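PrendardでRendidgateを再生すると途中から画質が落ちる件

配信サービス・視聴環境 > 再生トラブル > テレビ接続型端末

投稿者：setsuzoku_machi
スレ主です。症状を先に書きます。

環境
端末：Prendard（有線LAN接続）
アンプ：BartaのAVアンプ、端末とテレビの間に設置
サービス：Rendidgate 上位プラン（4K対応、同時視聴3台まで）
ランチャー：Likby
登録端末：6台

4K対応の作品を再生すると、最初は4Kで始まります。再生開始から20分で画面が一瞬暗転し、復帰後はHD画質になります。以後、その作品を再生している間は4Kに戻りません。一度停止してアプリを終了させ、もう一度開くと4Kで始まり、同じ経過をたどります。エラー表示が出ることもあり、その場合のコードは1319です。サポートページで1319を引くと「再生環境を確認してください」としか書いてありません。

2月のアプリ更新までは起きていませんでした。端末の初期化、アプリの再インストール、HDMIケーブルの交換は実施済みです。同じ症状の方はいますか。

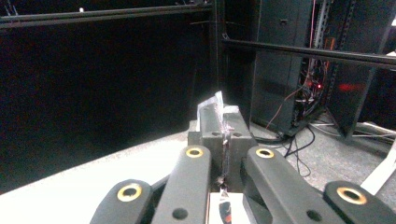

最終更新：6月29日(月)

投稿者：hikari_kaisen
回線の実効速度は測りましたか。適応型ストリーミングは帯域の推定値が下がればビットレートを落とすので、途中から画質が下がるのは動作としては正常です。まず夜と昼で比較してください。

投稿者：setsuzoku_machi
測定しました。昼も夜も4Kの推奨値を大きく上回っています。ルーターの統計でも再生中に帯域が詰まっている様子はありません。他サービスのアプリでは同じ端末、同じ時間帯で4Kのまま最後まで再生できます。

投稿者：hikari_kaisen
速度測定サイトの値は配信サーバーまでの経路の値ではありません。他サービスが正常でも、CDNが違えば経路も違うので反証にはなりません。Rendidgateの配信サーバーが混雑しているだけ、という可能性は残ります。

投稿者：kuro_level
帯域の問題だとすると暗転の説明がつきません。適応型の切り替えは同じ出力モードのまま映像のビットレートだけが変わるので、通常は画面が暗転しません。暗転するのはHDMIの出力モードが変わったか、HDCPの認証をやり直したときです。

スレ主に確認したいのは次の点です。
・暗転の前後で、テレビの入力信号情報に表示される解像度とリフレッシュレートは変わるか
・HDRの表示は消えるか
・アンプを外してテレビに直結した場合はどうか

投稿者：setsuzoku_machi
確認してきました。

暗転前：2160p / 23.976Hz / HDRあり
暗転後：2160p / 59.94Hz / HDRなし

出力解像度は2160pのままですが、統計表示を出すと映像ストリームは1080pになっています。端末側でアップスケールして出力しているようです。直結はこれから試します。アンプの裏の配線に手が入りにくいので時間をください。

投稿者：kuro_level
リフレッシュレートが変わっているなら帯域説はほぼ消えます。HDCPの再認証に失敗し、アプリが保護レベルの低いストリームに切り替えた、という流れと整合します。HDRが消えるのも同じ理由で説明できます。

投稿者：hikari_kaisen
「ほぼ消えます」は言い過ぎです。帯域低下でHDRのないストリームに落ちれば、フレームレート一致機能が働き直してモードが変わることはあります。ストリームの切り替えが先か、モードの切り替えが先かはこの情報だけでは決まりません。

投稿者：kuro_level
そこは認めます。ただし元の作品が23.976fpsなら、HDRのないストリームも同じフレームレートで用意されているのが普通で、59.94Hzに移る理由がありません。59.94Hzは端末の既定値のはずです。既定値に戻っているということは、一致機能が外れたか、接続が初期化されたかのどちらかだと見ています。

投稿者：nekoze_receiver
横から失礼します。Bartaのアンプは入力端子ごとに信号フォーマットの設定があります。出荷時は「標準」になっていて、この設定だとHDCPの新しい版に対応しない端子があります。スレ主はどの端子に挿していて、設定はどうなっていますか。

投稿者：setsuzoku_machi
端末を挿しているのは「メディア」の端子で、設定は「拡張」です。最初の接続時に変更しました。そもそも「標準」なら最初から4Kにならないのではないでしょうか。

投稿者：nekoze_receiver
最初から4Kにならない、というのはその通りです。設定が「拡張」なら私の指摘は外れです。忘れてください。省電力のほうはどうですか。ネットワークスタンバイとは別に、無操作が続くと内部のスイッチャーを切り替える項目があったと思います。名称は機種で違います。

投稿者：setsuzoku_machi
「自動エコ」という項目がオンになっていました。オフにして同じ作品を再生しましたが、20分で暗転する点は変わりません。

投稿者：mado_no_soto
うちもPrendardとRendidgateの組み合わせですが、アンプなしでテレビ直結です。症状は出ていません。Likbyは入れていません。標準のホーム画面のままです。

投稿者：setsuzoku_machi
直結の結果です。症状は再現しました。テレビ直結、別ケーブル、テレビの別端子で、いずれも20分で暗転して59.94Hzになります。アンプは原因ではなさそうです。mado_no_sotoさんとの違いとして残っているのはLikbyだけのように見えます。

投稿者：kuro_level
直結で再現するならHDCPの中継側の問題は外してよいです。端末とテレビの間の再認証は残りますが、優先度は下がります。Likbyを無効にして試してください。アンインストールまでは不要で、標準のホームを既定に戻せば足ります。

投稿者：hikari_kaisen
ランチャーが再生中の画質に影響するとは考えにくいです。ランチャーはホーム画面のアプリで、再生中は背面に回って停止しています。表示モードを変更する権限も通常はありません。

投稿者：likby_tsukatteru
Likbyを使っています。hikari_kaisenさんの説明は一般的なランチャーについては正しいですが、Likbyには時計と通知の重ね表示があります。この機能を有効にすると「他のアプリの上に表示」の権限を要求されます。重ね表示は常駐なので背面で停止しません。更新間隔は設定画面の「情報パネル」で変えられて、選べる値の中に20分があります。

投稿者：setsuzoku_machi
情報パネルの更新間隔を見たところ、20分でした。自分で変えた覚えはないので既定値だと思います。

投稿者：kuro_level
保護されたコンテンツの再生中に上に別のレイヤーが描画されると、アプリによっては保護経路が維持できないと判断してストリームを落とします。Rendidgateの2月の更新でこの判定が厳しくなったのだとすれば、時期も合います。

投稿者：hikari_kaisen
20分の一致は認めます。ただし更新内容を読んだ人はいますか。2月の更新履歴に書いてあるのは「安定性の向上」だけです。判定が厳しくなったというのは推測で、それをここの結論にするのは早いです。
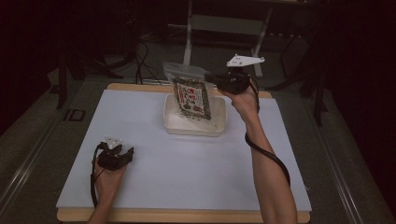

Kornél Szilágyi
更新履歴の文面は根拠として弱いという点はhikari_kaisenさんに賛成です。代わりに端末のログを見てください。Prendardは開発者向けオプションを有効にするとログをPCに取り出せます。見る箇所は、暗転の時刻の前後に出る表示モード変更の要求と、その要求を出したプロセスの名前です。要求元がRendidgateなら判定の問題、Likbyなら描画側の問題、どちらでもなければシステムの問題として切り分けられます。

手順
設定 → 端末情報 → ビルド番号を連続で選択し、開発者向けオプションを出す
ネットワーク経由のデバッグを有効にする
PCから接続し、ログの取得を始めてから再生する
暗転の時刻を控え、その前後だけを保存する
終わったらデバッグを無効に戻す

ログには端末の識別子やアカウント名が含まれることがあります。貼る場合は伏せてください。

投稿者：setsuzoku_machi
取得しました。長いので要点だけ書きます。

1. Likbyの情報パネルが更新処理を開始
2. 画面上に透明なウィンドウが追加される（サイズは全画面）
3. Rendidgateのプレーヤーが「出力保護の状態が変化」と記録し、トラックを選び直す
4. システムが表示モードを59.94Hzに変更

1319が出るのは3でトラックの選び直しに失敗したときのようです。成功した場合はエラーなしでHDになります。

表示モード変更の要求元はシステムで、LikbyでもRendidgateでもありませんでした。

投稿者：kuro_level
順序としては描画が先、ストリームの切り替えが次、モード変更が最後ですね。最後のモード変更は、プレーヤーが映像面を作り直した際に希望フレームレートの指定が外れ、既定値に戻ったものでしょう。

投稿者：hikari_kaisen
帯域説は撤回します。ログが出た以上、争うところはありません。全画面の透明ウィンドウを追加する必要がどこにあるのかは疑問です。時計の表示なら小さい領域で済みます。

投稿者：likby_tsukatteru
位置を自由に動かせるようにするための作りだと思います。「位置を固定」をオンにするとウィンドウが小さくなる、という書き込みをLikbyの配布ページのコメント欄で見たことがあります。自分では確認していません。

投稿者：setsuzoku_machi
「位置を固定」をオンにして試しました。暗転は出ますが、4Kに戻るようになりました。数秒HDになり、その後は4K、23.976Hz、HDRありに復帰します。情報パネルを完全にオフにすると暗転自体が出ません。当面はオフで使います。

投稿者：Vasiliki Karagiannis
日本語は翻訳を使っています。読みにくい箇所があればすみません。

私は同じ端末で字幕の補助アプリを使っており、同じ1319が出ます。Likbyは入れていません。重ね表示を使うアプリなら種類を問わず起きると考えています。字幕の補助アプリは私にとって必要で、オフにする対処は取れません。Rendidgateの設定で4Kを切り、HD固定にすると、1319は出なくなりました。画質は下がりますが再生は止まりません。

投稿者：kuro_level
情報ありがとうございます。HD固定なら最初から保護レベルの低いトラックを選ぶので、途中の選び直しが発生しないという理解でよさそうです。字幕の補助の場合、Likbyと違って常時描画しているはずですが、1319が出るのは再生開始時ですか、それとも途中ですか。

投稿者：Vasiliki Karagiannis
途中です。台詞のない場面が続き、字幕の表示領域が一度消え、再び出るときに起きます。表示が続いている間は起きません。

投稿者：kuro_level
ウィンドウの存在そのものより、再生中の追加が引き金ということになりますね。Likbyの更新処理もウィンドウを作り直しているのでしょう。

投稿者：nekoze_receiver
サポートには出しましたか。1319の説明文が今のままだと、同じ症状の人は延々とケーブルを買い替えることになります。

投稿者：setsuzoku_machi
Rendidgateにログを添えて送りました。返答は「他社製アプリとの併用は動作保証の対象外」という定型文でした。Likbyの作者にも報告済みで、こちらはまだ返答がありません。

投稿者：hikari_kaisen
動作保証の対象外なのは分かりますが、エラーコードの説明に「重ね表示を使うアプリを停止してください」と一行足すだけの話です。字幕の補助のような用途を他社製アプリの一括りで扱うのも雑です。

投稿者：mado_no_soto
保護の要件は権利者側との契約で決まるので、配信側だけでは緩められないと思います。画面の上に別のものが描画できる状態は、録画対策の観点では塞ぎたいはずです。

投稿者：hikari_kaisen
重ね表示は画面の読み取りとは別の権限です。描画できても映像は取れません。塞ぐ理由としては筋が通りません。

投稿者：mado_no_soto
権限が別なのは知っています。判定する側が区別していないという話をしています。

投稿者：Kornél Szilágyi
プレーヤーが参照しているのは出力保護の状態だけで、重ね表示の有無を直接見ているわけではない可能性もあります。setsuzoku_machiさんのログで3の直前に、映像の合成方式が変わった記録はありませんか。専用の映像面から通常の合成に切り替わると、端末によっては保護経路が切れます。その場合、原因はPrendard側のファームウェアで、Rendidgateは報告された状態に従っただけになります。

投稿者：setsuzoku_machi
ありました。2と3の間に合成方式の変更が記録されています。見落としていました。前の書き込みの要点に加えてください。

投稿者：kuro_level
そうなると2月の更新でRendidgate側の何が変わったのかという点が宙に浮きます。以前は合成方式が変わっても画質は落ちなかったわけなので。

投稿者：setsuzoku_machi
2月には端末のファームウェアも更新されています。自動更新なので気にしていませんでしたが、履歴を見るとアプリと同じ週でした。どちらが先かは分かりません。

投稿者：nekoze_receiver
では他サービスのアプリで落ちないのはなぜでしょう。ファームウェアが原因なら全部落ちそうなものですが。

投稿者：Kornél Szilágyi
状態の変化を検知してすぐ切り替えるか、次のライセンス更新まで待つかはアプリの実装次第です。待つ実装なら、合成方式が元に戻った時点で何も起きなかったことになります。確認するには、他サービスの再生中に重ね表示を出したまま放置してみてください。

投稿者：setsuzoku_machi
週末に試して結果を書きます。Prendardのサポートにもログを送っておきます。それまで同じ症状の方は、重ね表示を使うアプリを止めるか、止められない場合はHD固定で回避してください。

投稿者：likby_tsukatteru
Likbyの設定の場所を書いておきます。設定 → 表示 → 情報パネル → 使用しない。更新間隔を「手動」にするだけでも暗転は出なくなりましたが、端末のスリープ復帰後に一度だけ更新が走るので、再生の前にホーム画面を開いておく必要があります。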